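Foltville's toy library will reopen in June with a new sorting room, after a refit that began when the old shelving at the Ibarra Street hall was condemned.

The library lends puzzles, building blocks, dress-ups and board games to families across Foltville and the farms out towards Rescombe. It has 1,367 items on its books, and most of them have spent the past few months in storage at the high school.

Coordinator Jui-lin Wan said the biggest change for borrowers would be in how the building blocks were handled. Blocks had always been the most popular part of the collection and the hardest to keep in order.

"People bring back a set with three pieces from somebody else's set in it," she said. "We'd put it on the shelf, the next family would take it home, and it would come back worse. Some of those sets hadn't been right for years."

Under the new system, returned blocks will go into open metal bins before they are checked. They will be sorted by set, wiped down and bagged, and only then put back on the shelves. Borrowers won't need to count pieces at the desk any more, though they will still be asked to report anything broken.

The bins are grey sheet metal and came second-hand from Lanoditz, a local packaging business that moved to smaller premises last year. They replace the plastic crates the library had used since it opened, many of which had split at the corners.

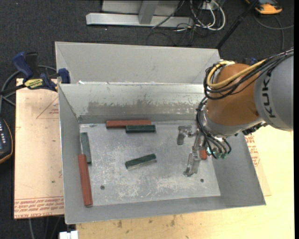

*A scuffed grey metal bin on a wooden tabletop, with a second bin behind it and the end of a red-orange block showing below a KUKA robot arm.*

Ms Wan said there had been some discussion over whether to repaint the bins before the reopening. The library decided to leave them as they were.

"They're going to have blocks tipped into them all day," she said. "Paint would chip and then we'd have paint chips in with the toys. A few scratches don't bother us."

The refit has cost $3,000, not counting donated labour. Just over half came from a community grant and the rest from two sausage sizzles, a trivia night and the sale of duplicate jigsaws. The hall's kitchen and toilets were not part of the work, and the ramp at the side entrance will stay where it is.

Gonçalo Amaral, who built the new shelving, said the old units had been fixed to a wall that was never meant to carry them. The new ones are freestanding and lower, with the top shelf at adult shoulder height. Heavier items such as ride-on toys and the marble run will be kept at floor level near the door.

"You could see the old brackets pulling out," Mr Amaral said. "I wouldn't have wanted my own kids standing under it."

He has also put a lip on the front edge of each shelf so that boxes can't slide off when a neighbouring one is pulled out. The puzzle shelves have upright dividers spaced to suit the standard wooden trays, and there is a wider section at the end for floor puzzles.

Families who had toys on loan when the library closed have been allowed to keep them during the work. Ms Wan said 92 items were still out and that no late fees would be charged on them, provided they were returned by the end of June. Anything lost during the closure should be reported at the desk so it can be taken off the list.

Borrowers returning block sets are asked to bring them in whatever bag or box they have. It doesn't matter if the original bag has gone missing, as new drawstring bags have been sewn for every set. Each bag will carry a number and a card listing what belongs in it.

The library is also changing its loan periods. Puzzles and games will go out for three weeks instead of two. Block sets will stay at two weeks, and party packs will be lent for four nights. The limit of five items for each family hasn't changed - although dress-ups will now be counted as one item for a full outfit, including hats and shoes.

A waiting list will run for the larger sets. There were 17 families on the old list for the big castle set when the doors closed, and Ms Wan said their places would be kept in the same order. New names can be added from the first morning.

Membership fees will stay the same for the rest of the year. Current members will have the closure added to the end of their membership and don't need to fill in a form. Grandparents and home carers can join under a family's existing membership if their names are given at the desk.

The library would like more help with sorting in the first few weeks, when returns are expected to be heavy. Shifts run for two hours and children are welcome to come along. Anyone able to do a regular shift can leave their name at the hall or with the Foltville newsagency.

Donations of toys are on hold until the collection has been checked and shelved. After that the library will be looking mainly for wooden train track, large-piece puzzles and games suited to children over eight. It can't take soft toys, anything that runs on button batteries, or bike helmets.

Opening hours will be 9 am to noon on two mornings a week, with one late afternoon session from 3.30 pm for school-aged children. The days will be posted on the hall noticeboard once the room bookings have been confirmed with the dance school.

Parking behind the hall is limited during the morning sessions. Members collecting ride-on toys or other large items can use the loading space beside the side entrance for up to ten minutes.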